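Two-armed kitchen robot takes shape at Prendholm workshop

Members of the Prendholm shared workshop have moved their two-armed household robot, named Plunia, out of simulation and on to kitchen tasks. The build began in January and has taken 700 hours of shared labour so far.

Both arms carry black parallel grippers driven through a Pumis control board. Subbarao Nambiar, who wrote the motion software, said the latest version cuts the delay between camera and gripper to 11 milliseconds. The training set now holds 1,277 recorded movements, most of them short reaches at counter or chair height.

Cable routing remains the weak point. The right arm has been rewired twice – the first loom pulled at the connector when the elbow was fully extended. A replacement bracket, cut on the workshop's Hrytsenko mill, will be fitted next.
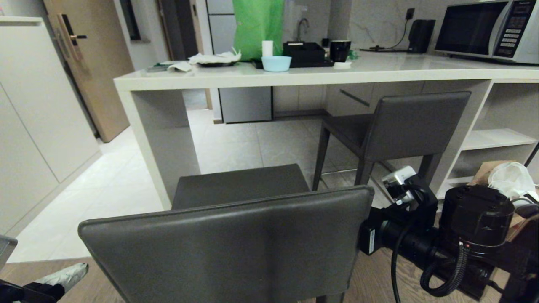
Plunia's grippers in the kitchen, with the right arm's coiled cable hanging below the motor housing.

The group plans to publish the drawings and parts list once the bracket has been tested under load.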